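Inicio > Cuaderno de taller > Teleoperación
Entradas Montaje Datos Incidencias Buscar
Categoría: demostraciones a mano y por mando

Agosto, domingo, turno corto

Sigo sin creerme lo de las 600 demostraciones. Clerby insiste en que con esa cifra la política «generaliza» a objetos de cocina, y Radosław lo repite como si lo hubiera medido él. Llevamos 718 guardadas y cada vez que cambio la mesa el brazo vuelve a dudar. Puede que sea cosa mía, que teleopero mal.

Lo de hoy

1. Guiado a mano. 15 intentos con el plato ovalado. Al empujar la muñeca meto fuerzas que luego no existen en la reproducción. Bartosz opina que se filtra. Yo he visto el filtro y suaviza la curva, el error lo deja donde estaba.

2. Mando remoto. Mejor, pero lento. El retardo se nota justo al cerrar la pinza y acabo corrigiendo dos veces. Esas correcciones también quedan grabadas — y también se aprenden. Propongo marcarlas aparte. En Oltum las borran, y no me convence: el robot se queda sin saber salir de un mal agarre.

3. Colocación de objetos. Los platos y cuencos los he repartido a ojo, con la fruta entre medias y el kétchup tumbado junto a la pinza. El tapón apunta hacia el plato lila. Habría que anotar la orientación del bote en cada episodio. Hasta ahora no lo hace ninguno de los tres, yo incluido.

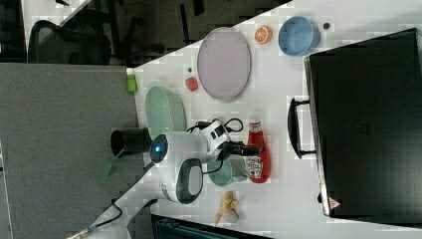
4. Reproducción sin operador. Pendiente. No pienso lanzar el entrenamiento largo hasta separar los episodios con corrección. Si alguien lo lanza antes, que lo apunte aquí con su nombre.

Dudas para Bartosz

¿De dónde sale el corte de 900 pasos por episodio? En el documento de Ridwood aparece sin explicación y lo hemos copiado tal cual. Mis agarres con mando se pasan casi siempre, así que estamos tirando el final, que es donde se suelta el objeto.

Mirar también si el cuenco verdoso se confunde con el plato verde menta en la etiqueta automática. Radosław dice que no. Quiero ver la tabla.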